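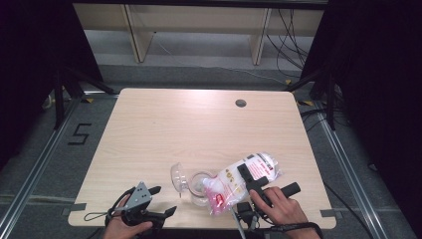 8 Nov 2025. I have finally got to the end of the Sotine romance, all 2513 lines of it, and I'm still a little giddy! It's the one where the young knight wakes in the orchard with a strange lady's glove on his breast and is bound to ride out until he finds the hand that fits it, and I had quite forgotten how long he dawdles before setting off (a whole feast, two quarrels and a mass). The geography has always muddled me, so I tried to settle it on the table. If the pale wooden top is the forest of Skusura, with the grain running along like so many paths, then the little round cable hole towards the far right makes a very good bottomless well, and the hermit's chapel must be down near the front edge, or the knight could never hear the bell from his sickbed. I felt rather pleased with that, and then found line 46 says the well lies west of everything. Oh well, we shall turn the forest round.
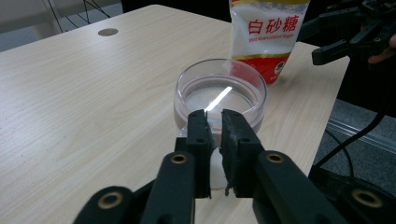
Binstead Romance and Ballad Reading Circle: Members' Diary

What I really wanted to put down before I forget is the business of the old queen. All through October I took her for the villain, as I think most of us did, what with the poisoned saddlecloth and her dreadful rudeness to the dwarf. But reading the glove scene again this morning, slowly and with a second pot of tea on the go, I noticed she never once tells a lie. Every single thing she says to the knight comes true, and it's the courteous ones, the steward above all, who lead him astray. I do wonder whether the poet was fond of her. She gets the best speeches, anyway, and that lovely bit about the hounds refusing to follow anyone else.

The Kongkaew edition has more than 7 pages of notes on the steward and hardly a word on her, I'm sorry to say, although the glossary is a blessing and the print is kind to tired eyes. I've marked the passage with a bus ticket and mean to read it aloud next time, in the original if my nerve holds. I must practise the hounds, as I always trip over them.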